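Section 3: Working beside the bin station

This section is for people on the packing and kitting benches at Jalurgate who have been moved to the bin station, and for shift leads who sign them on. It covers who does what, how to load the bin, what to do when the arm stops, and how the job is recorded. Programming and maintenance are in Section 7, which is for the cell technicians only.

3.1 What changes in your job

Before the station was fitted, two people per shift lifted bars out of the bin by hand and placed them on the Kabbaj line. The arm now does the lifting. One person per shift stays with the station as bin operator. The second person moves to inspection or to the outgoing bench, as agreed with the shift lead.

The bin operator's work is:

loading and clearing the bin
checking bars before they go in
answering stops
filling in the station log

You are not expected to keep pace with the arm. If the line is waiting for bars, that is for the shift lead to sort out, and you should not rush a load to make up the time.

Bin operator pay is the same grade as inspection. Questions about grading go to Ehab Lamrani in the Ikstead office, not to the technicians.
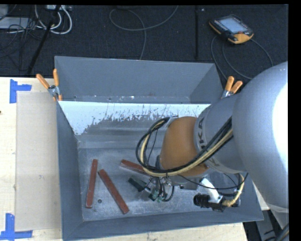
Reading time for this section: 3 minutes

3.2 Before you start

1. Read the last entry in the station log. If it says HOLD, do not load. Find the shift lead.
2. Ask the outgoing operator whether there have been any stops that were not cleared in the normal way.
3. Put on cut-resistant gloves and safety glasses. Tie back long hair and take off lanyards.
4. Find the teach pendant and check that its cable lies clear of where you will stand.
5. Check the spring clamps on the sides of the bin. The grips are orange. Each clamp should be gripping the rim firmly. If one has slipped, press the stop before touching it.
6. Look at the cable bundle on the arm. It should move freely and have no splits in the covering. Report any damage and leave the arm stopped.

Note: The bin floor and walls will be scratched and marked. This is normal wear and does not need reporting. Report dents, or any sharp edge you can feel through a glove.

3.3 Loading the bin

1. Press the stop and wait for the red lamp on the station post.
2. Take bars from the Akomar rack. Check each for burrs and bent ends. Put rejects in the marked tray.
3. Lay the bars flat on the bin floor, one at a time. They can point in any direction. The arm does not need them in rows.
4. Do not lean a bar against a wall or stack bars across each other. The arm may pick a stacked bar badly and drop it.
5. Step back behind the yellow line.
6. Call "clear" out loud, even if you are alone.
7. Reset the stop, then press start. The arm waits 60 seconds before its first move.

CAUTION: Never reach into the bin while the red lamp is off. The arm can pause low over the bin between picks. A pause is not a stop.

CAUTION: Do not move the bin or slide it along the tabletop. The arm works from a stored bin position. If the bin has been knocked, write HOLD in the log and call a technician.

3.4 When the arm stops by itself

Most stops come from a bar lying close to a wall, where the gripper has little room.

1. Read the code on the pendant screen and write it in the log.
2. Press the stop and wait for the red lamp.
3. If the code is 74 (no pick found), move the bars towards the middle of the bin by hand. Then follow 3.3 from step 5.
4. For any other code, leave everything as it is and call a technician on extension 2557.

If code 74 comes up three times in one load, call the technician anyway. Do not jog the arm with the pendant unless you have signed off Section 7.

Note: Bright light on bare metal can make bars harder for the station to find. If stops are more frequent at a certain time of day, put the time in the log. The blind on the Jalurgate side may be drawn at any time without asking.

3.5 Breaks and handover

The station may run through a break only if another signed-on operator is covering. Otherwise stop it. There is no penalty for a station stopped during a break, and the line target already allows for it.

At handover, stay until the incoming operator has read the log and said so. Write in the log:

loads completed
stop codes and times
rejects
anything you moved

The log is used to plan maintenance and bar supply. Under the agreement made in October it is not used to compare operators. If you are asked to explain your figures, refer the person to Ehab Lamrani.

3.6 Signing on

New operators do three supervised loads and clear one code 74 stop before working alone. The shift lead signs the card and keeps the top copy. Operators who have been away from the station for more than 60 days repeat one supervised load.

Continue to Section 4 for cleaning the bin and changing the reject tray.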